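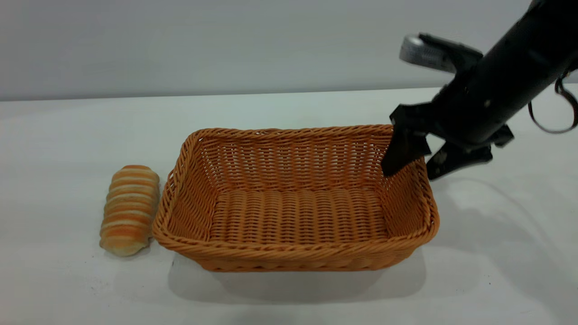
From: Hằng Doãn
To: Sulora bread list
Subject: Re: which basket for the long rolls?

Hi all,

Ludger Rieger wrote:
> I'm after a basket for the table, something rectangular that a
> long roll can go in without hanging over the end. The round one I have
> is hopeless for anything but buns. Does anyone use the woven kind with
> the braided edge? And do the crumbs drive you crazy?

Ludger, yes, I use exactly that kind! It's a rectangle with rounded corners, sort of an orange-tan color, with a thick rim twisted like rope. I've had it 2 years now and it has been on the table for pretty much every dinner. The sides lean outward a bit, so you can get your hand in and grab a roll without scraping your knuckles (my old one from the Asante shop went straight up and down, and I hated it).

Crumbs — well, they do settle in the ridges on the bottom. I turn it over in the sink and give it a good whack, then go along the ridges with a dry pastry brush. If I've got butter on it I wipe it with a damp cloth and leave it by the window. A napkin in the bottom saves you most of that, but I like seeing the weave, so half the time I skip it.
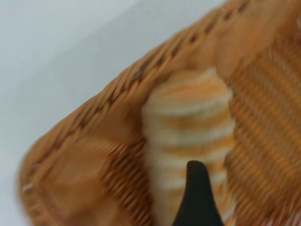

As for size, measure your longest roll before you buy anything. I didn't, and the first basket I ordered went to my sister, who keeps onions in it. Up to 3 of my dinner rolls fit side by side in this one, and a long one goes in lengthwise or on a slant. I wouldn't pile them while they're still warm, though, they get soft underneath and then you've lost your nice crust.

You also asked last month about the banded shape, where the ridges come out darker and the creases stay pale. Roll the strip up a little looser than feels right and don't brush egg down into the creases!
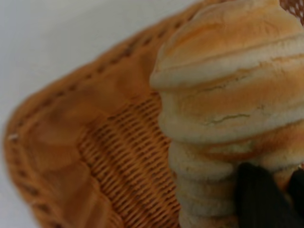 Ridged roll with the woven basket behind it

I can type up the dough recipe if anyone wants it, it's only 7 ingredients.

Hằng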